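Em defesa do pano de cozinha passado a ferro

A minha mãe passava a ferro os panos de cozinha. Todos, até os que já só serviam para limpar o forno. Durante anos achei aquilo um desperdício de tempo e de eletricidade, e cheguei a dizer-lho à mesa, com a arrogância de quem tem dezanove anos e nunca teve de gerir uma casa. Ela encolheu os ombros e continuou a passar. Hoje sou eu que passo os meus, em dezembro, com a janela embaciada e o rádio ligado, e queria tentar explicar porquê, mesmo sabendo que vou dar voltas até lá chegar.

Vivemos rodeados de gente que nos quer poupar tempo. Há refeições que se fazem em dois minutos, livros resumidos para ouvir no autocarro, camisas que prometem nunca amarrotar. Não tenho nada contra (a sopa de pacote já me salvou muitas noites), mas faço sempre a mesma pergunta quando me oferecem uma hora livre: e que faço eu com ela? No meu caso, quase sempre, a hora poupada vai parar ao telemóvel, e dela não me fica lembrança nenhuma.

A minha vizinha Nadiia Kuzmenko, que foi costureira a vida inteira, tem uma opinião bem mais severa do que a minha. Para ela, quem não sabe dobrar um lençol não sabe esperar. Discutimos isto uma tarde inteira, com chá e bolachas, e eu defendi que há pessoas muito pacientes com os armários num caos. Ela admitiu a minha cunhada como exceção e mais ninguém.

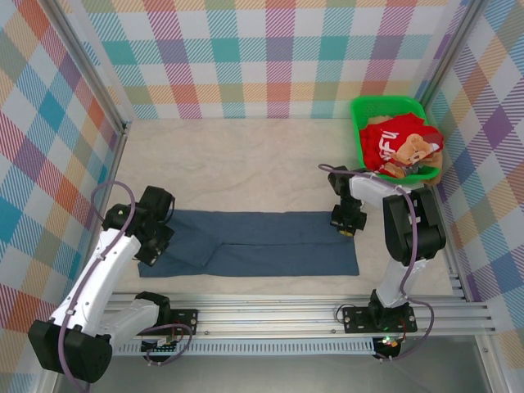

Mas voltando ao tempo. O trabalho doméstico foi durante séculos uma obrigação das mulheres, e seria uma grande tolice da minha parte embelezá-lo. A minha mãe não passava panos por gosto filosófico, passava-os depois de um dia inteiro de pé, e muitas vezes ninguém lhe agradeceu, eu incluída. Se defendo estas pequenas tarefas, defendo-as repartidas, com os filhos e os maridos de ferro na mão, e feitas por quem pode escolher fazê-las. Uma casa onde só uma pessoa dobra a roupa é uma casa mal organizada, por mais bonitas que fiquem as gavetas.

Dito isto, há qualquer coisa nas mãos ocupadas que me faz bem à cabeça. É a passar a ferro que resolvo as cartas difíceis, que me lembro dos aniversários, que perdoo a uma ou outra pessoa. A Khrystyna Symonenko, minha colega de coro, diz que lhe acontece o mesmo a descascar batatas, e que foi assim que decidiu mudar de emprego, à volta de 500 gramas de cascas depois! Rimo-nos muito, mas eu acredito nela.

Não vou pedir a ninguém que comece a engomar panos de cozinha. Peço só que, antes de se desfazerem da próxima tarefa aborrecida, experimentem fazê-la uma vez com calma, sem auscultadores e sem pressa de acabar. Pode ser que a detestem na mesma, e nesse caso larguem-na sem culpa nenhuma. Eu larguei os vidros há muito tempo e durmo lindamente.

À minha mãe, que fez 91 anos e ainda me telefona a perguntar se guardei bem as toalhas de linho, já pedi desculpa por aquela conversa à mesa. Ela não se lembrava de nada e quis saber se eu borrifava os panos com água antes de os passar. Borrifo, sim.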